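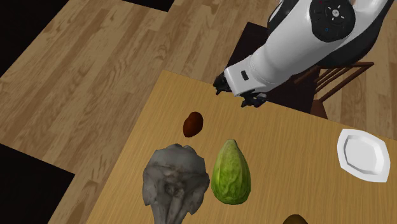 **Mercombe Adds 40-Liter Size to Its Guerra Line of Rainwater Filters**

*New housing fits existing downspout brackets; shipments to dealers begin in June*

CLOKPORT: Mercombe today announced the Guerra 40, a downspout filter with a 40-liter settling chamber for homes, small barns and community gardens. The unit joins the 8-liter Guerra model and uses the same bracket, inlet collar and mesh insert.

The Guerra 40 is installed between a roof gutter and a storage tank. Water enters through the collar, passes over a sloped stainless steel mesh and drops into the settling chamber, where fine grit collects at the base. Cleared water leaves through a side outlet set above the grit line. Leaves and other coarse debris slide off the mesh and out of the front of the housing. The unit has no moving parts in the water path and needs no electrical supply.

Dealers had asked for a larger chamber for use under metal and clay tile roofs, which shed water quickly in the first minutes of a storm. In the 8-liter model, a fast first flow can lift settled grit back toward the outlet. The longer chamber in the Guerra 40 slows the flow before it reaches that point, and a fixed baffle keeps incoming water away from the base.

"The mesh was already doing its job," said Amanuel Bogale, product engineer at Mercombe. "The changes are below it. We moved the outlet up, made the chamber deeper and put the drain plug on the front so it can be reached with the tank in place."

The housing is molded in gray polyethylene with a UV stabilizer. The drain plug is threaded and takes a standard garden hose, so that grit can be flushed to a flower bed or a gravel strip. Mercombe recommends flushing the chamber once a season, and after any roof repair. In areas with hard frost, the chamber should be drained before winter and the plug left out until spring.

Before release, units were run for 183 days at the Evby test yard on tanks holding 1000 liters each. The yard's sheds have both shingle and metal roofs. The drain plug gasket was changed to a softer compound during the trial after the original seeped when refitted by hand. All production units carry the new gasket, and it is available as a spare part for the 8-liter model.

"Most of our customers already have the bracket on the wall," said Bastien Mallet, who manages dealer sales. "They can lift off the small unit, hang the large one and cut the outlet pipe to length. A second strap is supplied for the lower end and has to be used, given the weight of the chamber when full."

The Guerra filter is intended for garden and wash-down water only. It does not make water safe to drink.

The Guerra 40 will be sold through existing Mercombe dealers. Installation sheets and replacement mesh inserts can be ordered from the Clokport office.

**Press contact:** Bastien Mallet, Dealer Sales, Mercombe, Clokport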